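Plollow Community Workshop
Bench Guidance for Members: Handling, Cleaning and Refitting Small Gears
Revised 1/3/22

This page applies to members using the Sutherland Room for the repair of hand drills, kitchen appliances, winches, clock movements and similar items. It replaces the sheet formerly kept in the drawer beneath the parts washer. Members working on bicycle hubs should also read the separate page on hub gears, which covers grease selection in more detail.

Preparing the table

Clear the table completely before opening any housing. Tools that are not needed for the first stage of the work should go back on the wall rack.

Cover the working area with a dark, plain cloth. Small bright parts show up well against dark gray, and a cloth slows anything that would otherwise roll. The cloth should lie flat. Light creases from folding do no harm, but a raised fold can hide a washer or tip a standing part, and should be smoothed out before work begins. Cloths are stored on the second shelf and should be shaken outdoors after use. Any cloth that has begun to shed lint should go in the rag bin.

Keep drinks, food and loose packaging at the side counter.

Taking the assembly apart

Wipe the outside of the housing before undoing the first screw. Dirt from the casing is a common cause of wear in gears that were otherwise sound.

Remove parts slowly and set each one down in the position it held in the assembly. Where several small gears share one carrier plate, place the plate in the center of the cloth and arrange the gears beside it, each nearest the pin it came from. Gears that look identical will often have worn to suit their own pins, and returning each to its place usually gives a quieter result. If the parts must be moved before the work is finished, use the divided trays and label each compartment.

Do not stack gears on top of one another. Leave a finger's width between parts so that each can be lifted cleanly by its edge.

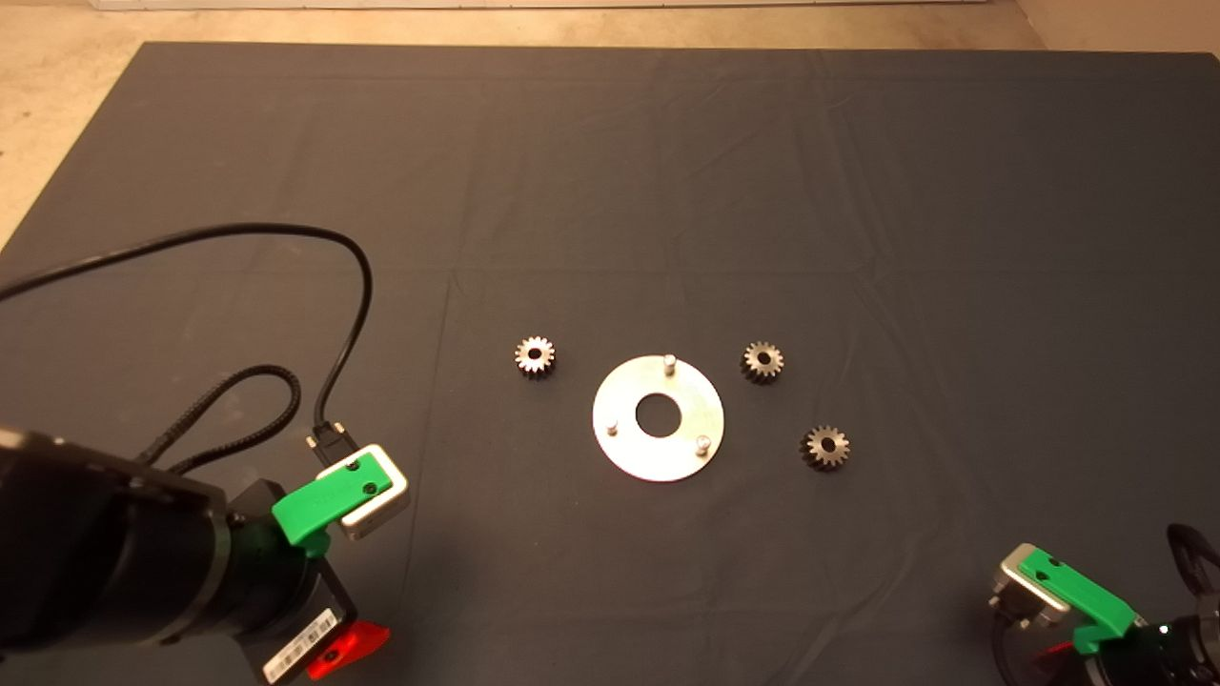
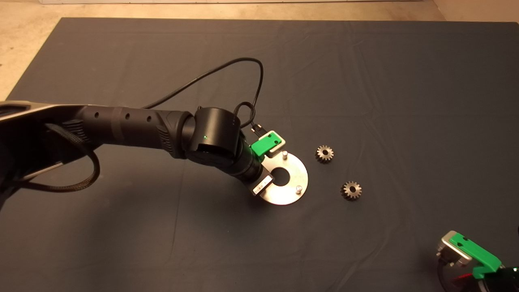
Cleaning

Use the parts washer for steel and brass only. Plastic gears should be washed by hand in warm water with a little dish soap, rinsed, and left on a towel until fully dry.

For metal gears, a soft brush worked along the teeth will remove most old grease. Turn the gear as you go and finish with the bore, where a cotton swab is generally sufficient. Hardened grease should be softened with the Prunine degreaser kept in the metal cabinet. Gloves are required when handling it, and the window fan must be running. Do not scrape between teeth with a screwdriver or a knife.

Clean the pins with a lint-free rag. Fine scratches that run around a pin are ordinary wear. A groove that catches a fingernail is a sign that the pin, or the whole plate, should be replaced.

Inspection

Examine each gear under the bench lamp before refitting. Look at both faces as well as the teeth. The following should be checked in every case:

Teeth that are chipped, bent or worn to a point
Cracks running outward from the bore
Burrs on the rim of the bore
Rust that remains after cleaning

A difference in color from one gear to the next is seldom a fault in itself. Steel may darken with heat, oil or age, and replacement gears from another maker may have a different finish. The tooth count and the bore are what matter. Where there is doubt, compare the gear with the reference set in the Dotier cabinet, which now holds 294 gears sorted by bore and then by number of teeth. Reference gears may not be taken home or fitted to members' own equipment.

Refitting gears on upright pins

Set the plate down flat with its pins pointing up. A plate that rocks should be checked for grit underneath.

Apply a thin film of oil to the first pin. Hold the gear level by its rim, bring the bore directly over the pin, and lower it. A gear in good condition will go down under its own weight or with very light pressure. If it stops partway, lift it off and begin again. Pressing harder on a tilted gear will mark the pin — and a marked pin will go on causing trouble at every later service.

Fit the remaining gears one at a time, turning each by hand before starting the next. Once all are seated, bring the center gear into place. It may need a slight turn back and forth before the teeth engage. Rotate the set through several full turns and feel for tight spots. A tight spot that returns at the same point in each turn commonly indicates a damaged tooth or a trapped fiber from a rag.

Add grease only when the set turns freely dry. A light coating on the teeth is enough for most household equipment. Packing the housing full makes the mechanism stiff in cold weather and tends to push grease out past the seals.

Closing the job

Check the cloth before folding it. Lift it by the corners toward the middle so that any stray parts gather where they can be seen. Parts found on the floor should be placed in the jar by the door with a note of where they were picked up.

Record the repair in the bench log, including any item drawn from stock. The December stock check listed 1,471 small parts, of which 105 could not be matched to a log entry. Members are asked to write down the bin number at the time a part is taken.

Return the divided trays empty and wiped. Used degreaser goes in the marked can, which is collected with the workshop's other solvent waste — it must not be poured down the sink.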